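Plastic bowl sets, are the bright ones any good for stacking?
Forum: Kitchen & Home > Storage and Organising

bramblegum
Posted September 7, 2019

Hi all, long time reader, I mostly lurk in the preserving section. I'm after opinions on those bright coloured plastic bowls, the ones where every bowl in the set is a different colour. My old glass ones have gone one by one and I'm sick of sweeping. We've got a very small galley kitchen with one decent cupboard, so whatever I buy has to stack properly and not fall on my head when I open the door.

I've been playing with a set on a green tablecloth and I can't decide if I love them or if they're a nuisance. Pics:
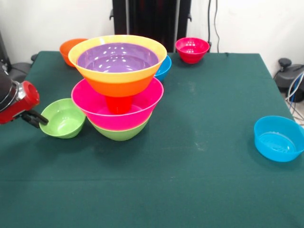
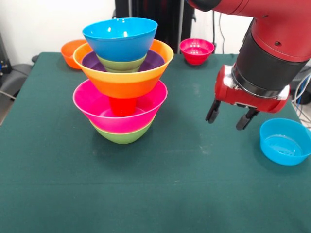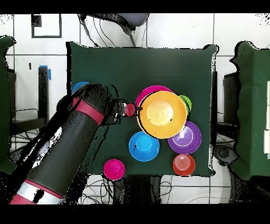
Bowls on the green cloth, with the orange one somewhere in all three.

What I can't work out is the best way to put them away. They look gorgeous piled up tall but I don't trust it. Anyone living with a set like this?

pantrymoth78
Ooh, colours! I've had a set very like those since January and I use them every single day (muesli, cut up fruit, soaking lentils, the dog's medicine). Mine go in the dishwasher, top rack only, and they've come out fine so far.

But you're stacking them wrong, sorry! The second photo has that little red one in the middle holding up the whole orange tier. Of course you don't trust it. Put the wide ones at the bottom and the little ones inside, all facing up, and you'll get the lot into the space of one salad bowl.

bramblegum
Haha yes, I know they nest. The trouble is when they're all nested I can never get the one I want without pulling the whole lot out. With the tall pile I can at least see the pink and the orange.

Skolta
Going to disagree with pantrymoth here. Nesting is great if they're the same shape and a pain if they aren't. In the last photo there's a purple one that looks more like a plate to me, and something pink under the orange bowl that's pretty flat too. Flat things should go on their edge in a rack next to the bowls. I paid $6 for a wire rack at the op shop in Fanunville and it changed my life, no exaggeration.

pantrymoth78
A rack takes up more room than the bowls do! She said one cupboard.

Skolta
Mine doesn't. It's skinny. It fits beside the colander.

gumnut_lita
Hello from another tiny kitchen. I'd ask whether you need the full set at all. I bought the big Van Damme set years ago and ended up using the same three bowls, and the rest sat in the garage until my niece moved out and took them. So I'd pick out your favourites and give the others to somebody with kids.

Also a question, is that cloth yours? I love that dark green. I've been looking for one that colour for the dining table and everything in the shops is either sage or bright Christmas green. Does it show every bit of flour? In the first pic it's got pale marks on it, and that would drive me up the wall.

bramblegum
It's a good colour, isn't it! And yes, it shows the lot. Anything pale and dusty sits right there on top for the world to see. I wouldn't have one in a house with toddlers.

Good point about the full set. I think I'd be heartbroken to split up the colours though?? I know that's silly.

oldtinshed
Not silly at all. I'd keep the lot. The colours are the whole point, everyone in our house has their own and there's been a lot less arguing at breakfast. Mine's the blue. I'd fight for the blue.

One thing to watch is smell. Plastic hangs on to onion and curry something terrible. I leave mine out on the windowsill with a spoonful of bicarb and a bit of water overnight and that mostly sorts it. Turmeric stains are another matter, I've got a lime green one that's more of a mustard now.

Skolta
This is why I went back to stainless. No stains, no smell, and mine nest like a dream.

pantrymoth78
And you can't put them in the microwave, and they make a racket.

Skolta
I wouldn't put those in the microwave either without checking the bottom for the symbol.

pantrymoth78
OK fair, I'll give you that one. Bramblegum, check underneath before you heat anything.

gumnut_lita
If you do end up nesting them, put a square of paper towel between the shiny ones. Mine used to suction together and I'd be standing there at dinnertime swearing at a bowl.

bramblegum
Ok, thanks everyone! I'm going to try nesting the deep ones with the paper towel trick and standing the flat ones up on the side like Skolta says. Measuring the cupboard tonight. Does anyone know how wide that wire rack is, roughly? Mine's got an annoying pipe down the left side.

Skolta
It's 137 mm across, just measured it. 174 with the little feet on, but they pull off.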